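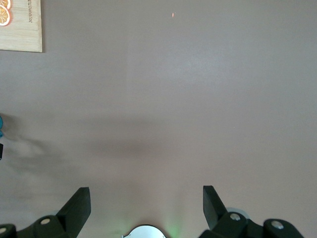
From: Keegan Henare
To: Quezada Rovers supporters list
Date: June 15, 2023
Subject: Re: Preseason friendly at Odora

Fermín Leiva wrote:
> Has anyone heard when we kick off at Odora in July? The club site
> still has last year's fixtures up. Also, are we really keeping the
> same back four after that second half against Fivent?

Kickoff is at 3, according to their secretary, who also thought we were still managed by the fellow we let go at Christmas. Take it with salt.

As for the back four, yes, all of them have signed again. We let in 54 last season and the manager calls that a platform to build on. I suppose you can build on a hole if you fill it first. The new keeper comes from Prarnness, where he kept 7 clean sheets, which is more than ours has managed since he got the gloves.

The bus leaves from the usual lot. Bring exact change this time, Fermín.

Keegan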